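Getting a House Ready for Viewings: Kitchen and Workshop Tips

Aug 10, 2022

We sold our terrace last October and I've been boring friends with advice ever since, so it may as well go on a page! Most of it costs next to nothing, and a fair bit can be done the evening before a viewing with a radio on.

Start with the kitchen, always the kitchen. Buyers open cupboards. They open the one under the sink too, so take everything out, wipe the base with warm soapy water and put back only what you use. If the doors hang unevenly, look at the hinges before you spend any money. Nearly all of ours had a small screw on the side that shifts the door left or right, and a quarter turn was plenty. I did 13 doors in one go and the whole room looked newer!

Tired silicone round the sink is another easy win. Slice along both edges with a sharp blade, peel it away in strips, clean the gap with white spirit and leave it overnight. Next morning run masking tape above and below, put in a thin bead, smooth it with a wet finger and pull the tape off straight away (don't wait for it to skin over or you'll drag the lot).

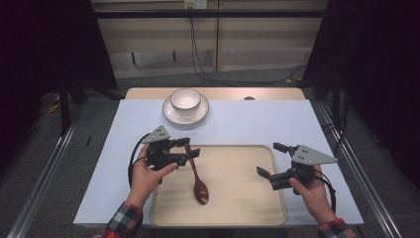
Worktops sell kitchens, and the less you leave on them the bigger they look. Kettle, a plant, perhaps a bowl of lemons, and stop there. The toaster can live in a cupboard for a few weeks. I do like one or two wooden things left out, though, as they warm up a plain white top no end. A dark brown wooden spoon in a beige tray is just the sort of thing I mean, and if yours has gone grey and furry, sand it lightly along the grain, rinse, let it dry fully and rub in a little food-safe mineral oil. Wipe off the extra after 20 minutes or so.

Now the shed or garage. Ours was a horror, and clearing it made more difference than the new hall carpet. Get things off the floor first! A length of batten screwed into the studs with a row of hooks will take spades, brooms and the strimmer. Jars of screws go on a shelf at eye level, labels facing out. Sweep last, with the floor slightly damp so the dust stays down.

Sticky windows and doors: rub a candle stub along the runners or the edge that catches. Squeaky hinge: lift the pin, wipe it, smear on petroleum jelly, drop it back.

For scuffs on painted walls, try a barely damp cloth before reaching for the paint. If you do need to touch up, use a small foam roller and feather the edges, and test behind a door in case the colour has faded.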